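Small things, summer box - gallery

Posted 5 July 2023

The Skenlow share shelf has 576 items on it at present, and most of them are the kind of thing that lives in a kitchen drawer or on a desk until someone moves house. This page covers the small fans, along with a few pieces from the play kitchen set that are listed under the same number. The basket goes with the play food and the fans can be borrowed separately. Loans are for two weeks and can be renewed once.

Fans are listed by colour, so please give the colour when you book. The last full list was put up in November and some of the entries have changed.
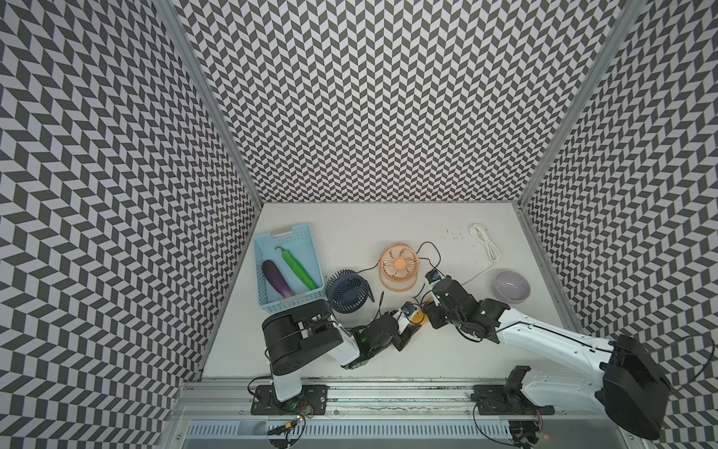 Navy fan and orange fan, with the light blue basket, the toy eggplant and the green chili pepper. 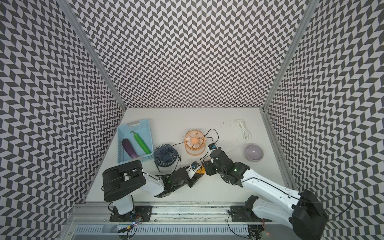
The lavender bowl is listed on its own, under Kitchen. The coiled white cable is listed under Leads - check the plug end against your own gear before booking it.

Garba wrote in to ask whether the two fans could go out together, as one small desk fan does very little in a back bedroom at night. They can, if both colours are free that week. Garba also suggested keeping the toy vegetables in the basket when they come back, because the chili pepper tends to roll under the car seat and the set was one short for most of last summer.

Returns go to the Stollik Street counter. Please wind the cables loosely and wipe the grilles with a dry cloth.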